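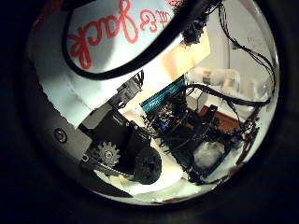 Jarosław Górecki wrote to me that a kit arm with belts in it is a toy, and that anyone who wants to learn robotics should save up for sealed joints and skip the part where you fiddle with tension for a weekend. I've read his note several times now and I still want to argue with it, mostly because the weekend he wants to skip was the best one I've had in ages.

The kit is the Tokarz, from Hovov. I bought mine in August with my own money and I've had it apart more often than together, which I mean as praise. Everything that matters is out in the open. A motor on a gray bracket, a toothed gear, a dark belt running over to a big black pulley: you can put a finger on each piece and say what it does to the next one. With the sealed arm I used before (a Vomedby, very smooth, very quiet) I learned the software and nothing else. When a joint went bad I mailed it off and waited 16 days.

Górecki's complaint is that belts stretch and slip. Sure they do! Mine slipped on the second evening, and I heard it before I saw it, a dull little click every time the arm reached out. I loosened two screws, moved the motor back a hair, tightened up again, and the click was gone. I was grinning like a kid. I now know what bad tension sounds like, and I didn't get that from a manual.

I'll give him the wiring. Hovov leaves the routing up to you, and the drawings are thin on it, so you end up with ribbon cable going one way, power going another, and loose wires wherever they'd go. The Jotetti board that comes with the kit is good but its plugs are tiny, and I put one in backward and lost an evening to it. A page of clear cable drawings would fix most of this. Roman Piątek told me he gave up at that exact step and sold his kit half built, and I can't blame him, though I wish he'd called me first.

What I like best is what being open does to your nerve. I put off changing a belt on the old arm for a year. On this one I've swapped three, one of them while dinner was in the oven, and I've drawn on the white panels with a fat red marker, and I'm already planning a longer forearm that will probably sag. Górecki is welcome to come over and tell me so while he holds the other end of it.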